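4.2 Working beside the window

The first part of the study dealt with the rooms as they were planned. This section deals with how people used the places nearest the glass. All of the material comes from the two long workrooms at Vandstead, which the staff call Catent and Robles after the firms that once rented them. Both rooms are used for standing and seated handwork. Both have windows along one side only, and in both the tables were free to be moved by the people who worked at them.

We asked everyone who used the rooms to fill in a short card at the end of each stretch of work. The card asked where they had worked, whether they had stood or sat, which way they had faced, and whether they had changed anything about the place before starting. There was a line at the bottom for remarks. Forty-nine people returned at least one card, and there were 797 cards in all. Remedios Urquijo entered the cards and Silvan Plattner checked the entries against the originals. Cards with no place marked on them were kept for the remarks but left out of everything else.

For the purposes of this section, a window-side place is any place where the near edge of the table was within 60 cm of the glass or its frame. We chose this distance after trying others. At greater distances it was hard to say whether a person was at the window or simply on that side of the room, and in Robles the two rows of tables began to run together.

4.2.1 Glass and frames

The windows in both rooms let in light without giving a view. People at Vandstead call them "the blind windows", and several of the remarks treated this as the main fact about the place. The complaint was less common than we had expected from the interviews in Section 3. A fair number of people liked having daylight on their work without anyone passing outside. One wrote that she could tell the time by the glass until four in the afternoon and then could not tell it at all.

The frames drew more comment than the panes. They are dark and thick, and against pale glass they stand out strongly. People who faced the window while working said that the uprights bothered them when they looked up, particularly on bright mornings in March, when the difference between pane and frame was at its greatest. People who had the window at their side hardly mentioned them. We had not asked about frames on the card, so these remarks were all volunteered, and we give them more weight for that reason.

Marks on the glass came up in the same way. Smudges that would pass unseen on clear glass show up as faint patches on a pale one, and they stay in the corner of the eye. Cleaning was mentioned often enough that we asked for the cleaning rota, but it listed rooms and not windows and was of no use to us.

4.2.2 Leaning and reaching

Most of the work in the rooms is done with the hands low and the head above them. The tables are flat and do not tilt. Small objects are picked up, turned and put down again, and people tend to bring their heads to the object where they could have brought the object up. At the window-side places this leaning was more marked. Mahtab Salehi, who made the posture notes, used a simple scale of upright, bent and leaning over, and the third class was used more at the window than anywhere else in either room.

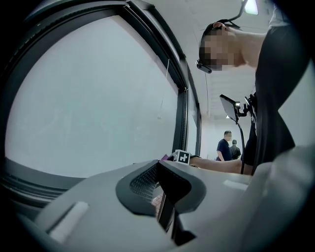 Reading time for this section: 6 minutes

Figure 7. Leaning posture with the window to one side. The forearm is low, near the working surface, and the head is turned towards the window side. The pane is pale and gives no view; a thin white string hangs in front of it from the top of the frame.

Figure 7 gives a fair idea of what was scored as leaning over. The trunk is well forward and the forearm reaches across in front of it. With the head turned to the side as well, the neck is both bent and twisted, and this is the combination that people most often described as tiring. It was seldom noticed at the time. On the cards it was reported at the end of the work, usually as stiffness on one side.

We considered three reasons for the difference between window-side places and the others. The first was the light. If people were relying on daylight, they might move so as not to throw their own shadow on the work, and end up leaning at an angle. The posture notes give some support to this. Leaning at the window was more often to one side than leaning in the middle of the room, where it was mostly straight ahead.

The second was the depth of the table. Where a table stands close to the glass, it can only be used from the room side, and anything that has drifted to the far edge has to be reached for. In the middle of the room people simply walked round. This was plain to see in Catent, where the same model of table was used in both positions and the far half of the window-side tables filled up through the day with things that no longer had a use.

The third was equipment. Screens on poles, lamps and clamps take up standing room as well as table room, and people place themselves in whatever gap is left. We made no measurements of this and can only say that people at crowded places moved their feet less often.

We cannot separate the three on the present material. Maham Ghumman suggested moving one table in Catent out from the window by its own depth, so that it could be used from both sides, and this was done for the last part of the study. Leaning over was scored less often at that table afterwards. The move also changed the light on it, however, and the people who had liked the old place went elsewhere, so the comparison is not a clean one.

4.2.3 Strings, cords and other things at the glass

Anything that hangs in front of a window at working height will be touched sooner or later. Strings and cords were mentioned on a small number of cards, nearly always because they had swung into the work or brushed the back of a hand. A light weight at the lower end keeps a string straight but makes the swing last longer. People dealt with this by looping the string over the nearest part of the frame, and the next person let it down again. In Robles one had been taped to the upright and was still taped when we left.

Sills and bottom rails were used as shelves wherever they were deep enough. Pencils, small parts and cups were the usual things. We had meant to record these properly, but Noelia Arroyo pointed out that people cleared the rail when they saw her coming with the notebook - so the record would have been of tidying, and we dropped it.

4.2.4 Other people in the room

A place at the window has its back or its side to the rest of the room. With no view out, the only thing to look at on lifting one's head is the room itself, and people at the window were well aware of others standing or talking further down. The white walls and ceiling of both rooms carry sound as well as light. Talk at the far end could be followed at the window without effort, and some people gave this as a reason for choosing the place. Others gave it as a reason for leaving.

Those who stood to work were less troubled by it than those who sat. A standing person could turn, answer and go back to the table, while a seated person had to twist round or raise their voice. Remarks about being interrupted came mainly from seated work in Robles, where the door is on the same side as the windows. We return to the position of the door in Section 5, along with the question of whether the window-side tables should be given over to standing work only, as the staff at Ernesard have done in a room of much the same shape.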